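Rorkar Balance Bench, simulated two-arm task pack
Item 2108 - license $301 per seat

Rorkar sells this as a "complete dexterity test." We ran the trial for 17 days and would call it one decent task with a kitchen around it. Two arms, a table, a green balance-style rig. 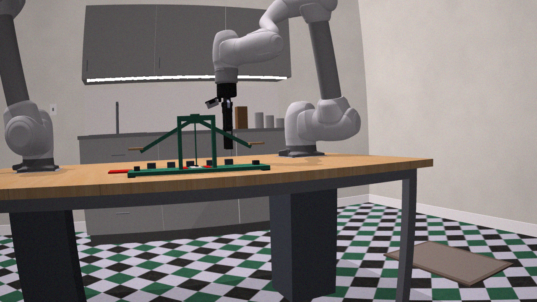

Mawuli Asamoah: Does the price cover updates? Mine stopped in April and support never wrote back.

We asked Rorkar the same thing and got a link to the brochure.
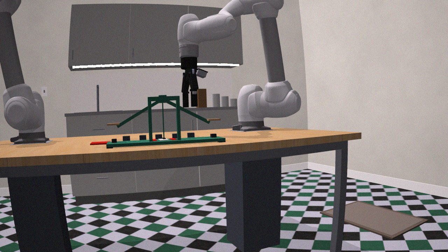
Scoring is the weak part. The pack logs pass or fail and very little else. With seven small black blocks along the base bar, we'd want a result for each one - the Clallham pack does that for less. Try the trial before paying.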